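Learning by the Hand of Another

At Jadix, the teaching begins on Tuesday at 10, with the blinds half down. Precious Sebastian sits at the controls, moves her own wrist, and the arm on the bench moves its wrist too. She does the same task 100 times before lunch. The robot keeps every one of them, also the clumsy ones.

I had imagined that drinks would be the easy lesson. An opened can standing near two plastic cups asks for a lot of patience: the blue fingers must come down wide on both sides, and close only when they are level.
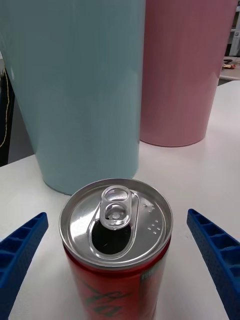 Tarun Malhotra finds that the slow demonstrations are the worst ones, as the robot learns the hesitation together with the movement. He would take 13 confident tries over a whole morning of nervous ones, and he tells every new operator so.

Precious does not fully agree. She slows down in the last centimetres on purpose, and her colour-coded notes show which tries she wants to keep. After lunch they change seats and Tarun drives.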